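My second summer with the road bike

15 July 2022

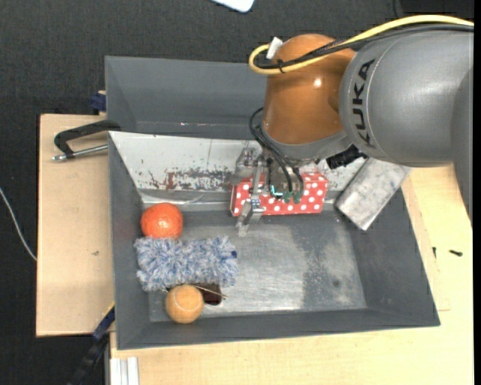

I bought my bicycle last year in September, when the summer was almost over and the shop in Mosmont wanted to make place for the new models. It was a wrong time to begin, because in my region the rain comes in autumn and stays. Still, I rode it on every dry morning, and in winter I rode it on the trainer in the kitchen, looking at the refrigerator. My first job every spring morning was to look at the cables, and I became a little strange about this subject. Now I look at cables everywhere. The thick yellow cable on the KUKA arm goes over the top in a wide arch, with the black one following under it, and a small tie holds them together. I did the same at my handlebar with two black ties, so that the brake cable and the gear cable go together in one soft curve and do not rub on the paint. Before this, they had already made a dull spot on the head tube, as big as a fingernail, and I was sad about it for a week.

But I wanted to write about the long ride, not about the cables.

Every July there is a ride from Mosmont to the lake at Ukomum and back. It is not a race. You pay a small fee, you receive a paper number, and you can start when you like between six and eight in the morning. There are two routes, one for families and one of 127 kilometers. Excuse me, I must correct myself, I wrote it from memory and now I have the map in my hand: the long route is 126 kilometers. The short one is 40 kilometers. Last year I stood at the road with a coffee and watched the people of the long route come back, and they looked terrible and very content. I decided that evening.

My number was 727. I fixed it to the bicycle with pins, which was foolish, because the wind pulled it off before the first village and I had to turn back and look for it in the grass. A woman on a green bicycle stopped and gave me a piece of tape. I did not see her again, but if she reads this, thank you for the tape. It is still on my handlebar.

The first part is flat and goes along the canal. I know this road well and so I went too fast. Everybody had told me not to do this. I had even written "slow" on a small paper and put it on top of my bag. But there was a group with the same jerseys, from the Clelex cycling club, and they went just a little quicker than me, and it is so pleasant to sit behind other riders that I stayed with them until the bridge. When I ride alone I must fight for each kilometer. Behind them I only had to pay attention to the wheel in front. They showed the holes in the road with the hand, and I learned to do the same for those behind me, even if there was only one man and he was quite far.

After the bridge the climb begins. I do not know how to describe it to people who live in mountains, they will laugh. It is 6 kilometers, and most of it is gentle, but in the upper half there is a straight piece through the forest where the road does not turn and you see all of it at once. I prefer a road with curves. On a curve I can tell myself that the top is behind the next trees. On this straight piece I could see very small riders far above me, and they did not seem to move. The Clelex people said goodbye very politely and were gone.

I used the easiest gear from the bottom to the top. I drank too much water there, and at the top I had nothing left, so I went down with an empty bottle and a dry mouth. Next time I will fill both bottles at the bridge, where there is a tap beside the church.

At Ukomum there was the food table. I had prepared my own food: rice cakes with jam, in foil, as I had seen in a video. They had become one flat thing in my back pocket. At the table they had salted potatoes, watermelon and a kind of dry cake with poppy seeds, and I ate all three standing up, with the helmet still on. I have been in good restaurants and I did not enjoy them so much. I also put my feet in the lake for a few minutes. This was maybe a mistake, because my socks were full of sand for the rest of the day.

The way back is along the other side of the valley. The wind was against us, and I was alone for a long part of it. I stopped under a bus shelter to check my rear brake, which was making a noise. It was a small stone. My speed was not something to be proud of. On the last 26 kilometers I did not look at the computer anymore, I turned it to show only the time of day.

I arrived in the afternoon. They gave me a paper bag with a banana and a bottle opener with the name of the ride. My wish was to sit on the ground, but I was afraid that I would not stand up again, so I leaned on the fence and called home.

Some notes, for myself and for others who want to try it next year:

The saddle. Mine is an Adomaitis, the narrow one, and it was fine until the lake and not fine after it. I will try the wider one before winter.

The gloves. I left them at home because it was warm. My hands were numb for two days, and I could not close the buttons of my shirt well.

The sun cream. Put it also on the back of the knees.

The tires. I had a little less air in them than usual, and on the bad asphalt after Ukomum this was very good.

I washed the bicycle the next morning and found more sand, this time in the bottle holders. The chain needs replacing, and I have already ordered the new one.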